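**Open day at the Stakavside automation hall: notes and questions**

### 1. Posted by Steltonetti (moderator)

Members are reminded that the second open day takes place on Sep 21, 2026. Registration stands at 212, and groups will be limited to 6 persons per table. Those who attended in August are invited to record their observations in this thread for the benefit of the new visitors.

### 2. Posted by zoline_west

I attended in August with two colleagues. The hand-held gripper demonstration was well run. The operator gave a clear account of how each movement is recorded and later used to teach the arm. I would have welcomed more time for questions – our group was moved on rather briskly.

### 3. Posted by E. Aguirre

I must respectfully disagree. The timetable was printed on the visitor sheet, and it was kept. My concern is a different one: the tasks shown were too simple to tell us whether the method would suit our packing line.

### 4. Posted by zoline_west

A storage box with two latches and a folding handle is a fair test, in my view. The operator has to bring both grippers in level, one from each side, before anything else can be attempted. I found it harder than it looked when visitors were given a turn.

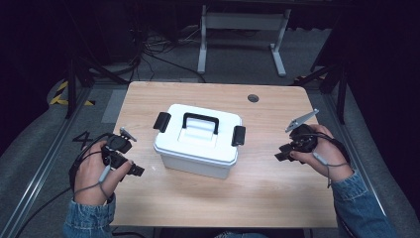
### 5. Posted by Mendoza_Works

The point about level hands is well made. I remain with the previous speaker, however, on the choice of task. We handle 1065 cartons in a shift, and none has a handle. Could the organisers say whether visitors may bring an item of their own?

### 6. Posted by Steltonetti (moderator)

Visitors may bring one item each, provided that it is empty and can be lifted with two hands. Please send the measurements to Estrella Aguirre, who has kindly agreed to collect them. Questions will be taken at the end of each session – ten minutes have been added for this purpose.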